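Writing the rules for hand-held grippers: a talk with Josefina Ojeda

Josefina Ojeda keeps the collection handbook at Tovent, where operators record everyday table work with hand-held grippers. The handbook began as a page of notes. Aarti Rajput asked her to turn it into proper rules in April, after two sites started doing the same job in different ways.

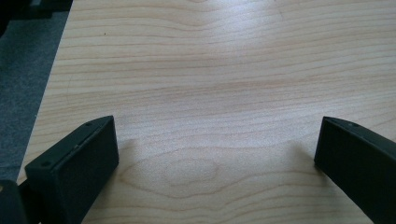
"Most of what we argued over was the start of a recording," Ojeda says. "When does it begin, and what has to be true before it does?" The rule they settled on is short. The fingers are open, the camera has a view of both tips, and the operator holds still for two seconds before reaching for anything.

Glare took longer. The Preveddale site wanted to ban shiny tabletops. Ojeda said no. "People own shiny tables. If the light bothers the operator, write it in the log and keep going. Don't move the lamp halfway through a session."

She is stricter about hardware. Screws on the fingers are checked at the start of each shift, and a gripper with any play in it goes back to the bench. Of the first 3000 recordings she reviewed, 585 were set aside, mostly for a finger that had worked loose. "The operator can't always feel it. You see it later, when the tips don't meet."

Tegan Whitcombe, who trains new operators, pushed for one more rule: no one edits or deletes their own bad takes. A dropped item stays in and gets a label. "I didn't like it at first," Ojeda says. "I thought we'd fill the drives with junk. Tegan was right, we were losing the mistakes and we needed them."

The next version will cover breaks and wrist strain. Ojeda wants a fixed limit on session length, but she and Whitcombe haven't agreed on the number yet.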